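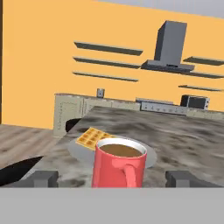 Étape 1 : vider le placard de l'entrée

Sortez tout. Oui, aussi le sac de sacs. Essam Ouazzani, mon voisin de palier, a extrait du sien 20 parapluies, dont deux ouvrables.

Étape 2 : mesurer

Largeur, hauteur, profondeur, en bas comme en haut — les murs d'équerre sont une légende urbaine. Chez moi, 209 cm sous plafond à gauche, un peu moins à droite.

Étape 3 : poser les tablettes

Tracez au niveau, percez, chevillez, vissez les équerres. J'ai pris des Prido, livrées avec une vis de moins que prévu.

Étape 4 : remettre les affaires

Les manteaux d'abord, les chaussures en bas. Ce qui ne rentre plus part au don, sac de sacs compris — courage.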